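The White Table

Mirta Mansilla left the office in September and forgot to empty her drawer, so of course it fell to me. I tipped the whole thing out on the round table by the window and started guessing at her life. Tubes, bottles, a green packet, a little gold-and-brown one. No note, no keys — just the stuff.

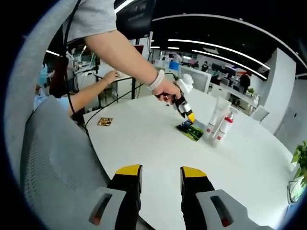 What Baltasar thought

Baltasar Ibarra came over with his coffee and had a theory before he'd even sat down. "She was going to run away," he said. "That's a travel kit." I told him you don't run away with that many tubes and no socks!

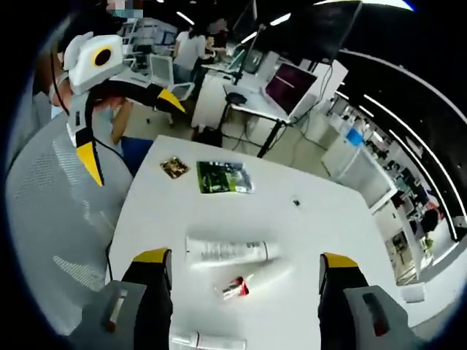 Mirta's things, spread out on the white table.

Eulalia wanted it all in the trash by 3. I couldn't do it. I kept moving things from one side to the other (very slowly, like chess) and thinking about how Mirta used to hum while she typed, always the same 8 notes.
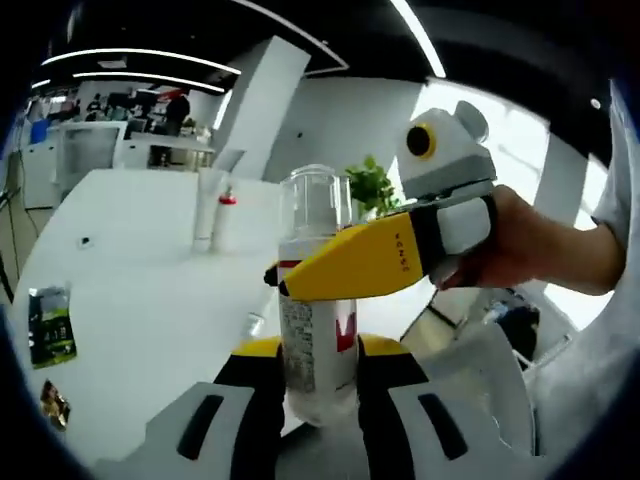 The bottle with the milky stuff at the bottom.

I had decided that one was important. Some secret recipe from her aunt in Plondard, maybe, good for burns and broken hearts. Baltasar said it was lotion. He has no imagination, and he owes me 15 dollars.
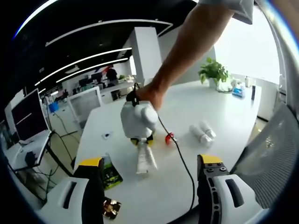
At ten past three my phone buzzed. "Did I leave a drawer?" Mirta wrote. I looked at Eulalia, who was already shaking out a trash bag, and typed back that yes, she had, and she'd better come and get it.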